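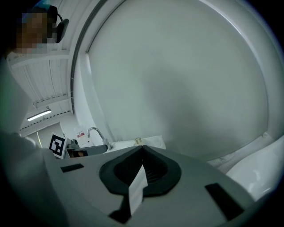

The letting agent had called it a kitchen with character, and my sister, who believes what she is told, had paid the deposit on the strength of it. I went round on the Monday to see for myself.

Rerkness is a street of tall houses that have been cut up into flats by people in a hurry. Ours - hers, I should say, though I'd lent her half - was at the back of the second floor, above a shop called Negri that sold lamps and seemed to be shut. The stairs smelt of fresh paint. I have never trusted fresh paint on stairs. It means somebody wanted you to arrive in a good mood.

"Look at the light," she said, before I had my coat off.

I looked at the light. It came in at the window and landed on a counter, as light will. I opened a cupboard. The door came towards me and then kept coming, and I stood there holding it.

"He said that one was loose."

"He said loose?"

"He said it needed persuading."

I leaned it against the wall and opened the next, with my other hand flat on the front of it. Inside were two saucepans with no lids and a leaflet for an Eken boiler. I asked to see the boiler. She showed me a boiler, and it was a Gonness, and the leaflet was no help with it at all.

"It's the same thing," she said.

"Then why has it got a different name?"

She filled the kettle. My sister has always filled kettles when she doesn't want to answer, and she has been doing it since our mother's time, when there was a good deal not to answer. The tap coughed and gave her brown water, then clear. She tipped it out and started again, keeping her back to me so that I shouldn't see, although I was standing right beside her.

The previous tenant had left after 15 weeks. I had got that out of the agent on the telephone, along with a long silence when I asked why. A change of circumstances, he said. I have had several of those myself and there was usually a landlord in them.

"You could say something nice," she said. "You could say one thing."

I went over the room again. The floor ran downhill to the window. A drawer I'd shut had let itself out by an inch. On the sill she had already put the blue jug, the one with the mended handle that I'd thought was lost in the move from August, and for which I had privately blamed her husband.

"You found the jug," I said.

"It was in with the towels."

She got out two cups. I asked whether the lease had a break clause, and she said she'd look, and went on hunting for the sugar in the cupboard that still had its door.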